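The Long Way Around a Short Stick

A bin of colored sticks does not look like much of a puzzle. Any four-year-old will reach in, close a fist around whichever one she likes best and be halfway across the room before you've put down your coffee. Ask a robot to do it and you have given a group of grown adults something to do for years, as I learned over several very pleasant visits to Plandberg, a small software company whose people spend their days deciding how a machine arm should move before it moves at all.

They don't build robots there. They buy the arms, like everyone else, and they write the layers that sit between "there is a stick" and "go and get the stick." The main one is a motion planner called Badov, which started life in 2002 as a student project for steering a model crane, and which still has, deep in its source code, a function with the word "crane" in its name. I was told that taking it out breaks 103 tests. So it stays, and new hires are introduced to it on their first morning, a bit like an elderly aunt.

The trouble with a bin is its walls. On an open table an arm can come at an object from nearly any side, and the planner has an easy life. Put the same object in a box and most of those approaches vanish. The fingers have to open wide enough to get around the stick, but if the stick lies close to a slope, opening the fingers means bumping the slope. Two sticks lying side by side are worse, for there may be no room between them for a finger at all, and the software must decide whether to take hold of both, nudge one aside, or leave the pair alone and start with something easier.

Badov handles this by making a great many guesses and throwing most of them away. For a single pick in the run I watched, it came up with 183 possible grasps. Each is checked against a model of the bin, then against the joints of the arm, and then against the piece of the puzzle I had never once thought about, the cables.
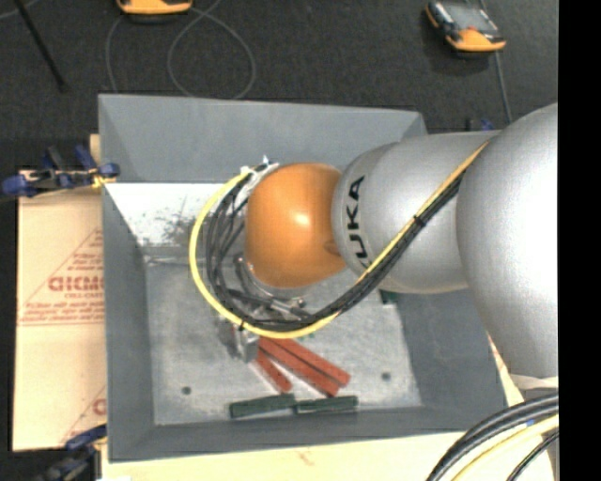

Reaching into the bin: the black and yellow cables make their own wide loop around the orange wrist.

Cables, I now know, are where tidy math goes to have a bad afternoon. An arm is a fine thing to plan for, with stiff links and joints that turn only so far. A cable bundle hangs and sways, and its shape depends on where the wrist has been as well as where it is. For a long time the team simply drew a fat imaginary cylinder around the wrist and told the planner to keep all of it away from everything. That was safe – and it ruled out so many good grasps that the arm would sometimes give up on a stick lying in plain view.

The newer version, which went into the code in August, swaps the cylinder for a rough chain of short segments that is allowed to sag. It isn't exact, and the engineers are cheerful about that. They only need it to be wrong on the careful side. Planning takes longer as a result, 157 milliseconds on the pick I timed over someone's shoulder, and there was a long and friendly argument at lunch about whether that was too many.

Seeing is handled by a separate program, Ansari, and the two don't always agree. Ansari looks for long, straight edges and patches of color, then reports where it believes each stick begins and ends. Color helps a good deal when a red-orange stick crosses a green one. It helps hardly at all when two of the same color lie end to end, with a gap so thin that they might as well be one long stick. If the program joins them, Badov will plan a lovely grasp at the middle of something that has no middle. The current fix is for Ansari to pass along its doubts together with its answer, so the planner can favor a spot well away from any questionable gap.

My favorite tool in the place was the plainest. Femden is a viewer that replays every plan the software considered, including the rejected ones, as faint gray ghosts of the arm fanned out over the bin. Click on a ghost and a line of text says what was wrong with it: finger meets wall, elbow past limit, cable too near rim. I lost most of a morning to it. Some of the rejected plans are graceful, and a few are so odd, with the elbow swung way up and the wrist turned nearly backward, that people save them and hang printouts over their desks.

The next job is one they have been putting off, teaching the planner to think more than one pick ahead. At the moment it takes the easiest stick, looks again, and takes the easiest of what remains, which can leave the last one wedged against a slope where no finger fits. A first attempt at looking ahead was running on a spare computer during my final visit, and it was terribly slow, and everyone kept wandering over to check on it anyway.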